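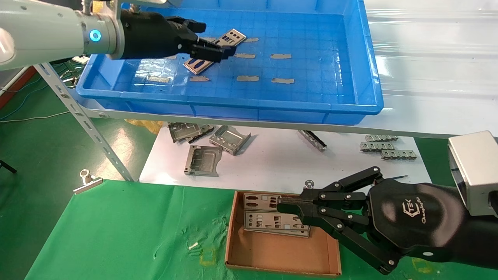

Home Explore Notifications Lists Profile

Agnes Drummond
May 22, 2025

Right, the metal bits. I've been threatening to sort the metal bits from the old computers since March and I've finally started, so mute me now if you don't care about brackets.

Background for new people: we take apart dead desktops at the workshop and keep whatever can go back into a live one. Boards and drives get snapped up straight away. The sheet metal goes on "the shelf", and the shelf has been a disgrace.

So the blue tray on the top shelf is now for small flat stuff only. I/O shields and those little grey strips. Nothing with depth, nothing with a cable, nothing that used to be a sandwich container lid (Mathias).

I love this tray, by the way. Big raised rim, grid on the bottom, and such a loud blue that grey metal shows up on it from across the room. My last one was grey. Grey tray, grey parts. I lost a shield in it for a fortnight.

I/O shields are my favourite thing in the whole pile and I will not be taking questions. It's the plate at the back of a desktop with all the holes for the ports. Every board has its own arrangement of rectangles and round holes, so you can't just grab any old one.

The round holes are usually for the old keyboard and mouse plugs, the purple and green ones! If you remember lining up those tiny pins in the dark under a desk, hello, we are the same age.

Also they are sharp. Thin, springy and sharp along every edge that you'd naturally pick it up by. Pick them up one at a time, please. Don't scoop.

Someone asked why I keep them at all. A machine with no shield works fine but there's a great hole in the back of it, and dust gets in, and spiders, and in one case a whole gum leaf. Five seconds to snap a plate in if you've got the right plate. A whole evening of swearing if you've got the nearly right one.

Things too chunky for the tray go underneath on the white paper. That's the dark grey brackets in their pile, the silver frames, the long narrow rail that never fits anywhere so it lies on the diagonal, and the multi-pin connector strips down the right-hand end.

The paper is Ingeborg's idea and it's so good. Tiny screws roll off bare metal shelving and vanish, but they show up on white. And when it's filthy you fold it up and put down a new bit. I was against it for no reason at all.

Replying to myself to say the silver frames are a pain. They don't stack, they just lean on each other. Balthasar reckons stand them on end like records. I tried it and they fell over like records.

The connector strips want a box of their own really, something shallow so the pins aren't squashed. Bent pins are a miserable job. I've straightened plenty with a mechanical pencil (no lead in it, just the metal tip) and I still hold my breath.

Labels! I bought a roll of 2,000 blank ones because it was barely dearer than the small roll, and now I'll be labelling things until I retire. First label went on the tray rim. It said FLAT. Second said FLAT ONLY, after an incident.

Ambros wants a spreadsheet. Ambros can make a spreadsheet. I'm writing the board model on masking tape and sticking it on the back of each shield, and if there's no model to be found it gets a question mark and goes to the front of the tray.

A tip if you're doing this at home: take the shield off and tape it to its board THE SAME DAY. You think you'll remember which goes with which. I have thought that so many times.

Another one, bend the little spring tabs gently back out before you store it. Otherwise they catch in the USB ports when you go to fit it and you only find out after all the screws are in.

Does anyone near me have spare shallow trays, any colour except grey? Happy to swap for brackets. I have so many brackets. Please take the brackets.

Still to do: the rest of the dark brackets, the odd-length rails, and a coffee tin I haven't opened yet that rattles in a very discouraging way. Tin tomorrow, I think.

Update, Mathias opened the tin. It's all standoffs. Brass ones and steel ones, two different threads, all mixed together. I've put the lid back on.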